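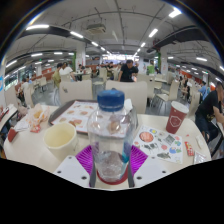
Figure 5. A round table in the seating area, with a water bottle, cups, wrapper, packets and printed papers on it.

Category: Food Spaces and Everyday Waste

5. What is left on the table

Anyone who has eaten lunch in a busy food hall knows the small moment at the end of the meal when the talking stops and everyone looks at the table, wondering what belongs on the tray and what belongs in the bag. It was this moment that drew us to Girnel in the first place, and we were happy to find that its regulars had plenty to say about it. The hall has 400 seats, and roughly 300 of them stand in the open part we studied.

Figure 5 shows the sort of mixture we came to expect: a clear bottle that is mostly empty, a paper cup, a lidded red one, a crumpled wrapper with bits of orange food on it, and a condiment packet. Diners told us that the bottle was the item they thought about longest – it has a cap, it can be filled again, and it feels a shame to leave behind.

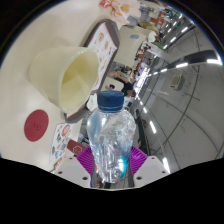

Trays raised a different question. Several people we spoke with at Girnel liked to gather everything on the tray before getting up, cups and all, while others (and they were just as sure of themselves) carried the cups separately so that nothing would roll off on the way to the bins. We grew rather fond of both camps, and we return to them in the next section when we compare Girnel with the smaller hall at Işık.

This site uses cookies to remember your reading preferences. Accept | Manage settings

© Grukero Open Papers, June 2022 | Contact | Back to top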